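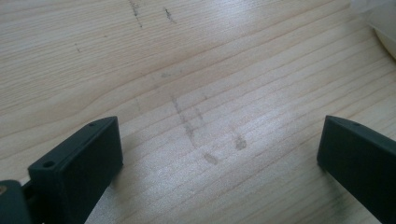 Wilbridge sells its tabletops as wipe-clean, and the card in the box repeats the claim twice. I would not take it at face value. A pale wooden top shows everything, and grayish-brown smudges with a few vertical streaks through the middle, standing out against the grain, are an ordinary enough thing to find on one. Section 7 covers marks like these. It deals with the top only; for legs and fittings, go back to the assembly section.

7. Cleaning the tabletop

Before you start

You need two soft cloths, a bowl of lukewarm water, mild dish soap and a plain white eraser. The Lalby care kit is listed as an optional extra. We used it for a season and could not tell its cleaner from dish soap, so buy it if you like the tin.

CAUTION: Do not use scouring powder, steel wool or the rough side of a sponge. The leaflet says a "gentle scrub" is safe. It does not say for which finish.

7.1 Dry cleaning

1. Clear the part of the top you mean to clean.

2. Wipe with a dry cloth, following the grain. Lift the cloth at the end of each pass and shake it out.

3. Try the eraser on one small mark. Use light strokes, again with the grain.

4. Brush the crumbs off by hand. If the mark has faded, carry on with the others. If it has only spread, stop and go to 7.2.

Note: Pencil usually answers to the eraser. Old dirt may not, and the two can look much the same on blond wood.

7.2 Damp cleaning

1. Put a few drops of soap in the bowl. More soap leaves a film, whatever the bottle promises.

2. Wring the cloth until it no longer drips.

3. Wipe one area at a time. Keep each pass under 30 seconds and do not let water stand.

4. Wipe again with clean water and dry with the second cloth.

5. Wait 12 hours before judging the result. Damp wood hides a good deal, and many tables have been declared clean too early.
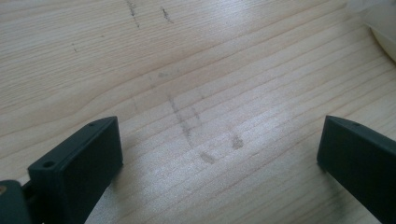

Fig. 7-2. Rubbed-looking marks near the middle of the top, with bright reflected light on the wood.

Note: Check from more than one side. Glare turns the grain pale and silvery, and a faint smudge is easily missed in it. Move your head or switch off the lamp – either will do.

7.3 Marks that stay

1. Repeat 7.2 once. A third round has never done much for us beyond dulling the sheen.

2. Find out what finish you have. The order sheet should say oil or lacquer. If it says "natural," write to the seller and ask what was meant.

3. On an oiled top, test Lüthi soft soap on the underside first and leave it overnight. Carry on only if the color has not changed.

4. On a lacquered top, leave the mark alone. Sanding takes the lacquer with it, and the dull patch will bother you more than the smudge did.

CAUTION: "Stain eraser" pads are a fine abrasive. Used on one spot they can leave a shiny or cloudy patch – treat them as sandpaper.

7.4 How often

The leaflet suggests a full clean every 7 days. This seems to be written with the sale of cleaner in mind. Dry wipe when the top needs it and damp clean when the dry wipe fails.

Corrections to this section go to Janelle Bañez at the Jastside workshop. Please state the finish and what you have already tried.

Section revised 2022-05-08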